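Two-finger gripper pushes socks along the counter, won't pick them up

Posted by Chathurika Paul

I'm building a small arm in my garage to put folded socks into a shelf. The arm is a Noltov kit and the gripper has two hard fingers that close toward each other. The camera sits at the wrist. It finds the sock fine, but when the fingers close, the fabric slides along the stone and slips out underneath. I get 6 good picks out of 39.

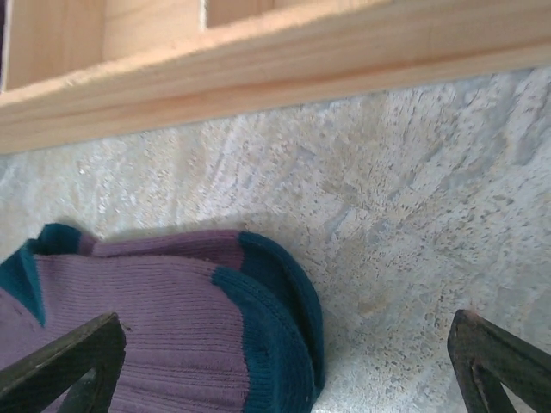 The height is set by hand, and I stop a bit above the stone so I don't scrape it. I have tried closing slower and it made no difference. Do I need different fingers, or is this a settings problem?

Stuto

You are stopping too high. With knit fabric the tips have to touch the surface or they ride over the bottom layer. Put a soft spring or a piece of foam between the wrist and the gripper so it can give a little, then go down 2 mm past contact. Glue thin rubber on the inside faces too — bicycle tube works. Bare hard fingers have very little grip on a rib knit.

Check where you start the close as well. If one finger is much nearer the sock, it pushes the whole thing sideways before the other one gets there. Center on the fold first.

weerakoon

use a suction cup

Drotolholm

Suction leaks through knit, I tried it in February and gave up. Rubber on the fingers fixed most of mine. I also put a silicone baking mat on the counter so the sock stays put.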